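# Whiteboard cell: grip loss and cable snag FAQ

Questions the bench received after the gripper fault in May. The page is kept by Eirini Papadakis at the Flusbridge lab. If your question isn't covered, add it to the shift log and it will be picked up from there.

## What went wrong?

During a wiping run the right arm lost its grip force partway through a stroke. The eraser turned in the fingers, the arm kept following its path, and the fingertips scraped the board. The run continued for 152 seconds before Dionysis Kontogiannis pressed the stop. Nobody was hurt. One board was scratched and one set of finger pads had to be replaced.

## Why didn't the arm stop by itself?

The stop threshold was set on arm torque only. A slipping eraser lowers the load on the arm, so the torque reading went down and the controller saw nothing wrong. Finger position was being logged but not checked.

## What does a good grip look like?

Both fingertips should close on the soft green part, with the wiping layer lying against the board. The green part will crease where it is squeezed. Creasing is normal and is not a reason to stop. 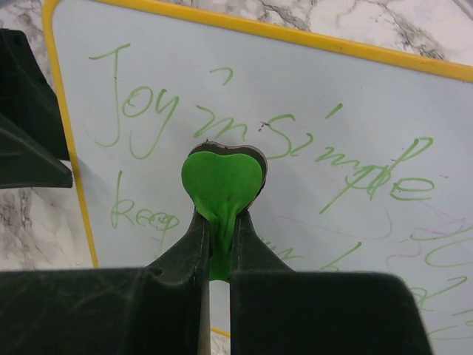 *Green piece held between the fingertips, over a board with green marker writing.*

Stop the run if the green part swings to one side during a stroke, or if a fingertip touches the board surface.

## What is fault code 508?

Grip current below the minimum while the gripper is commanded closed. It existed before the incident but was logged as a warning. It is now a stop. Both arms hold position when it appears, and neither will move until the code is cleared by hand.

## Can I clear 508 and carry on?

Once per run. If it comes back, end the run and swap the finger pads. Paraskevi Chatzigeorgiou keeps the spares and wants the old pads back, bagged, with the run number on the bag.

## Was a cable involved?

Yes. The Symonenko report found that the cable on the right arm had been tied too tightly near the gripper. With the arm reaching toward the back, the connector was pulled partly out and the grip current dropped. The cable now has more slack at the wrist and elbow. 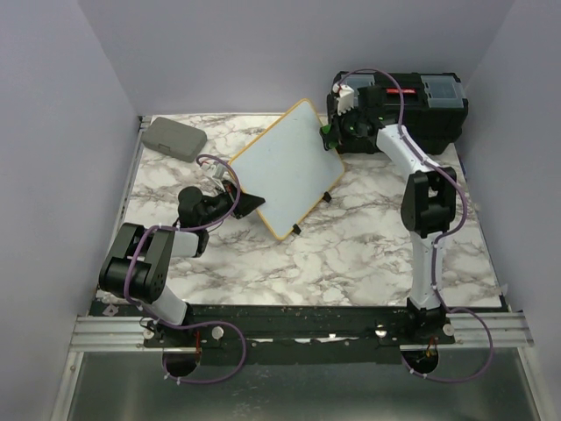
*Both arms at the board, with the purple cables running back to the bases.*

Check the slack with the arm at full reach. A cable that looks fine with the arm folded can still be short - this is how the fault was missed in the first place.

## How often are the cables inspected?

Every 800 cycles, and after any collision, even a light one. Follow the Prurketti checklist, section 4. Power must be off at the main switch before you touch a connector. The software stop does not count.

## May I reach in to straighten the board?

Not while the arms are powered. A holding arm can still move if a fault clears or a connector makes contact again. Switch off, wait for the lights on the power supply to go out, then reach in.

## Does leftover marker count as a failure?

No. Faint traces are a cleaning result and go in the run notes. Only grip loss, contact with the board by a fingertip, or a cable snag goes in the fault log.

## Is the Henari cell affected?

It uses the same gripper but a shorter cable route. Zoi Nikolaidis tested it at full reach and got no current drop. The 508 change has been applied there as well.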